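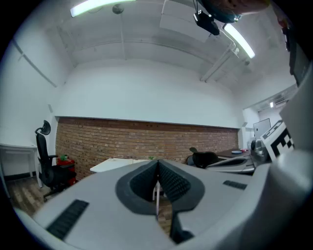
Zonthorpe Allotment Association
Minutes of the members' meeting, Apr 27, 2023

Present: 40 members. The minutes of the November meeting were read and approved with one correction: the broken tap is on the east path, next to the compost bays.

1. Water
The bill for the winter months was higher than expected. A leak was found under the main path and Kuster repaired it. Their invoice is 228 euros and the meeting agreed to pay it from the reserve. Members are asked to close the taps fully after use — also when they go only for a short time to the shed.

2. Vacant plots
There are 8 vacant plots. The waiting list will be contacted in order of date. A person who does not answer in 3 weeks goes to the end of the list. One member found this too strict, but after a short discussion the rule stayed as it is.

3. Seed potatoes
The order from Sydorenko arrived complete. The bags can be collected at the tool shed on any morning. Please write your plot number in the book when you take your bag.

4. Path to Bakia
The neighboring garden club, Bakia, asked if their members may use our north gate during the work on the road. Agreed until the end of the road work. The gate must be locked each evening, and Bakia will receive two keys against signature.

5. Other matters
Bonfires: the old rule is still valid, no fires before the evening. The hedge along the parking place will be cut after the birds have left their nests. A request for a second wheelbarrow was moved to the next meeting, because the price was not yet known.

The meeting was closed at nine in the evening.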